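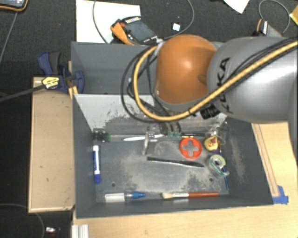 Von Wanpen Nuchit
Freie Autorin, Ressort Technik

Zwischen zwei Durchläufen hat Sushil Bisht genau eine Kaffeelänge Zeit. Also schnell. Worum gehts? Greifen aus dem Haufen, Objekte, die das System vorher nie gesehen hat. Gummiente, Pinsel, Klebebandabroller, solche Sachen. "Die Ente ist dankbar", sagt Bisht. "Alles Dünne am Rand ist die Pest."

Sein Projekt heißt Driltska, seit 4 Jahren. Der Ansatz: Der Arm plant nicht nur den nächsten Griff, er darf ein Teil auch erst von der Wand wegschieben. Klingt banal. "Wir haben das lange für Zeitverschwendung gehalten. Kollegin Saengthong hat dann einfach mal gemessen."

Ergebnis: 200 Versuche mit Schieben, 167 davon erfolgreich. Ohne Schieben blieb man bei gleicher Versuchszahl um 29 drunter. Was zählt als Erfolg? "Teil raus, abgelegt, nichts anderes mitgerissen. Beim letzten Punkt sind wir streng geworden, Montri Ongart wollte das so. Am Anfang hab ich geflucht."

Und Durchsichtiges? Bisht verzieht das Gesicht. Folie, klare Kunststoffe, da liefert die Tiefenkamera Löcher statt Werte. Das Modell rate dann mehr als das es wisse. "Manchmal rät es gut. Das schreibe ich aber nicht ins Paper."

Kritik gibts auch im eigenen Haus. Sakda Hemmin hält den Versuch für zu sauber, zu wenige Teile pro Fach. Bisht nickt nur. "Hat er recht. Voller wirds im Juli, dann auch mit zwei Fächern im Wechsel." Ob die Quote hält? "Nein. Die geht runter, die Frage ist wie weit."

Dann muss er zurück, der nächste Durchlauf steht an. Den Code will die Gruppe mit dem Paper freigeben, die Messdaten auch, die Fehlversuche eingeschlosen.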